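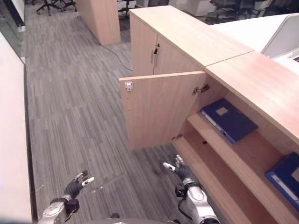 We moved our little office into a new suite in Plornside back in April, and the low wooden cabinets that were already in the room came with it, which I was thrilled about (I have wanted closed storage for years, after a decade of open metal shelving and everybody's lunch bags on display). What I did not think through was how we would put paper in them. My habit so far has been to lay the ring binders flat, like the blue one on the upper shelf with its label facing the opening, and the other blue one down on the lower shelf, and I loved how calm it looked. But now the rest of the archive is coming over from storage, mostly the Gebretsadik project and a good many years of invoices, and my coworker tells me flat binders are a terrible idea and that they should all stand up like books. I said I'd ask here before I start hauling. Do you all lay yours down or stand them up? And does it matter for the rings? I'd love to hear from anybody who has lived with either one for a while.

posted by papertrail_jo

Stand them up, please! I kept school records for most of my working life and I have pulled more binders off the bottom of a stack than I care to remember. You want the third one down, so you lift two with one hand and slide with the other, and the top one goes off the back or onto your foot. Upright, you just hook a finger in the ring on the spine and out it comes. Measure the opening between shelves first, though. A regular letter-size binder needs more height than people guess, and you want a bit of room above it for your knuckles.

posted by mrs_ledger

I'm going to disagree a little with mrs_ledger, and I say this with affection for anybody who has worked in a school office. Upright is wonderful when the shelf is full. When it's half full, the binders lean, and when they lean for a year the covers bow out and the pages slump down against the bottom of the rings, and then you get those half-moon tears at the holes. I've re-holed a lot of paper in my life. A couple of binders lying flat on a shelf do no harm to anything. I'd go two deep at most, with the spines out, and alternate them so the fat side of one sits on the thin side of the other.

posted by oakandglue

Bookends, oakandglue! They cost next to nothing and they have solved leaning since my grandmother's day. :)

posted by mrs_ledger

Fair enough, but in a cabinet with a smooth wooden shelf the cheap ones just slide along with the books. You need the kind with a strip of cork or rubber underneath. I'll meet you halfway and say upright with good bookends, and flat for anything that's nearly empty.

posted by oakandglue

Can I add a question that might save jo some trouble? How deep are the cabinets? We have the Sturkska ones at work, 800 mm wide and 400 mm deep, and the spec sheet is all metric so I've had those numbers in my head ever since. Upright binders leave a strip of empty shelf behind them, and for the longest time we let things fall back there. Staplers, a calendar, somebody's good scissors. Now we push the binders to the back and keep the front clear so the door never catches on a spine. Also, if the shelves sit on pegs, do look at the pegs before you load them up. Paper is so much heavier than it looks sitting in a box.

posted by Gebremedhin Tufa

Thank you, all of you, this is more than I hoped for! Gebremedhin, I took your advice and got down on my knees with the tape measure, and mine come out at the same depth as yours, so maybe they're cousins. I'm leaning toward a mix. The binders we open every week will stand, and the closed-out projects will lie flat, two deep, the way oakandglue does it. The part I'm still chewing on is which cabinet gets what. We have them end to end in one long run, and I'd like the everyday things in the unit people reach first. 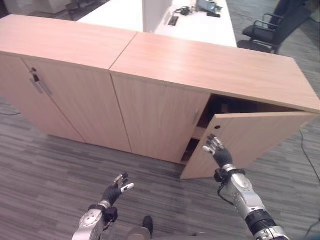 My coworker would put the everyday binders in the right-hand unit and keep the left one locked for personnel papers and the invoices, and I can see the sense in that, but then people will be standing in the walkway with a door open every time they need a form. The other way around, the private papers end up at the busy end. I've gone back and forth on it all afternoon and drawn it out on the back of an envelope more than once. Has anyone split a run of cabinets like this and been glad of how they did it?

posted by papertrail_jo

Put the forms where people already walk. They'll go there anyhow, and if the forms are at the far end they'll start a pile on top of the cabinet instead, and once there's one pile on a nice flat top there will be more. We lost a whole cabinet top that way in room 219 and didn't see the wood again until we repainted.

posted by mrs_ledger

I agree with that one completely, mark the date. For the locked side, check that you have a key that turns before you fill it. A locksmith quoted me $77 to open a single cabinet door, and all that was in it was the coffee filters.

posted by oakandglue

One more from me and then I'll go make dinner. Whatever you decide, write the list down somewhere other than the binder labels. We keep ours in Privusero, only a line for each binder with the cabinet and the shelf, and it's the first thing new people ask for. Before that we had a sheet taped inside a door, and it worked fine too until the tape let go. Ours is overdue for an update, come to think of it.

posted by Gebremedhin Tufa

Taped sheet it is, at least for now! I'm going with forms at the near end and the locked papers at the far one, and I've ordered the bookends with cork on the bottom. The first boxes come over tomorrow, so I'd better find those keys.

posted by papertrail_jo

Contact the moderators | Copyright 30 November 2022 | Back to top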